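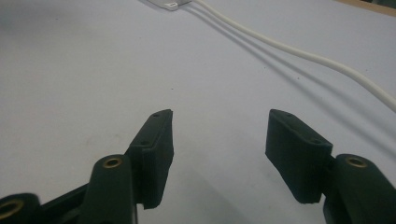 How to Clean and Care for a White Tabletop

Search this site Enter keywords Go

I have lived with white tables for most of my grown-up life, first a hand-me-down in a tiny rental kitchen and now the big one we eat, sew, pay bills and roll out pie crust on, and people are always asking me how on earth I keep up with it. It really is less work than you'd think! You do need a routine, though, and a little patience with the odd stubborn mark, so pour yourself some coffee (use a coaster, please) and I'll take you through mine.

What you'll need

Two soft cotton cloths, one for washing and one for drying
A bowl of warm water
Mild dish soap
Baking soda
Rubbing alcohol, the ordinary 70 percent kind from the drugstore
An old, very soft toothbrush

This is for smooth, sealed tops. If yours is marble or painted wood, skip the baking soda and the alcohol and stick with soap and water until you've read the care sheet that came with it.

Step 1: Get the crumbs off first

Brush everything into your hand or onto a plate with a dry cloth. I used to go straight in with the wet one, and all I did was drag toast crumbs from one end to the other. Sugar is the worst for this – it's gritty, and it can leave fine scratches that you only notice in December when the sun comes in low.

Step 2: Wash with hardly any soap

One small squirt in the bowl is plenty. Wring the cloth out until it stops dripping and work in long, overlapping strokes from the far side toward you. My old neighbor on Pirnier Street used so much soap that her table had a gray haze on it for years, and she blamed the table.

Step 3: Rinse and dry

Go over the top again with plain water, then dry it right away with your second cloth. Check it from a low angle with the light coming across. Streaks show up beautifully that way, and a quick buff takes care of them.

Step 4: Work on the stains

Coffee, tea and tomato sauce: mix baking soda with just enough water to make a paste, spread it on the spot, and leave it for 11 minutes or so while you do something else. Wipe it away gently and rinse. A faint ring may need a second round.

Ballpoint and marker: put a little alcohol on a corner of the cloth and dab, turning to a clean bit as the ink comes up. Try it somewhere out of sight first, keep the window open, and stay well away from the stove.

Turmeric: oh, turmeric. Do the paste, rinse well, and then let daylight have a go at whatever is left. Mārtiņš Strazds, who taught me to make his family's pickles, lost a corner of his counter to it for most of a summer, and it did fade in the end.

Step 5: Don't forget the edges

Run the toothbrush, barely damp, along the rim and underneath the lip. Sticky fingers go there more than anywhere, especially if you have little ones.

I do the first three steps every evening after supper and the edges whenever I think of it. If a mark still hasn't budged after two tries, leave it alone for a day before you go at it again.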